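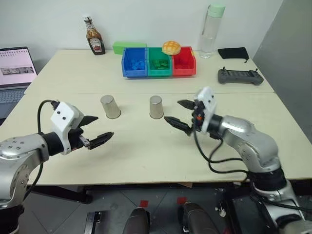

Zweiarmiger Messplatz mit zwei Zweifingergreifern, Bechern und Sortierbehältern

Wer einen zweiarmigen Manipulationsplatz beantragt, rechnet in der Regel zwei Arme, zwei Greifer und einen Rechner zusammen. Das Ergebnis ist eine Investitionssumme, die im ersten Betriebsjahr nicht hält. Ich plädiere dafür, den Endeffektor aus der Investition herauszunehmen und als laufenden Posten zu führen.

Unsere Planung für das Projekt Clemwood lag im März vor. Angefragt wurden Groltico und Brollar. Beide Angebote wiesen die Arme auf den Euro genau aus. Finger, Greifbeläge, Kabel und Adapter fehlten oder standen unter »Zubehör nach Bedarf«. Ein Satz Ersatzfinger kostet bei Groltico 307 Euro netto, ein Belagwechsel 175 Euro. Einzeln sind das Kleinbeträge, die kein Gremium prüft. In der Summe entscheiden sie darüber, ob im Herbst noch gemessen wird.

Der zweite Fehler ist die symmetrische Beschaffung. Zwei gleiche Greifer vereinfachen Ersatzteilhaltung und Kalibrierung. Für umgedrehte Metallbecher genügt das. Sobald Aufgaben mit wechselnder Griffhaltung hinzukommen, braucht mindestens eine Seite eine mehrfingrige Hand. Ob Flansch, Spannungsversorgung und Kabelführung einen solchen Wechsel zulassen, gehört in die Ausschreibung. Die Nachrüstung der Schnittstelle war uns mit 3000 Euro angeboten worden, ohne Hand.

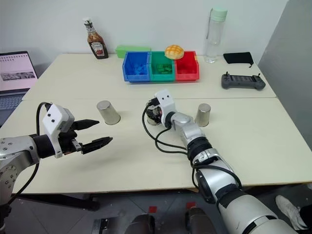
Verschleiß als Planungsgröße

Für Greifbeläge kenne ich kein Angebot mit belastbarer Standzeit. Ocampo verweist auf die Einsatzbedingungen, was sachlich richtig und für den Haushalt wertlos ist. Brauchbar ist nur die eigene Aufzeichnung: Belag je Finger, Einbaudatum, Betriebsstunden, Zustand. Links und rechts sind getrennt zu führen, da sich die Beläge eines Greifers ungleich abnutzen können.

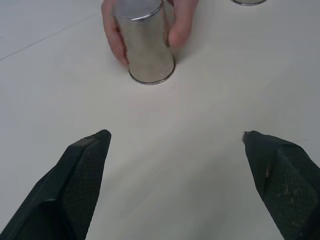

Blick vom Greifer auf den Becher; helle Abriebspuren am rechten Belag

Mein Vorschlag für den nächsten Antrag: Arme und Steuerung als Investition, Endeffektoren samt Belägen als Verbrauch mit jährlicher Fortschreibung. Die Kämmerei wird einwenden, ein Greifer sei ein Anlagegut. Für das Gehäuse trifft das zu, für die Beläge nicht.

Stand: 22/10/2024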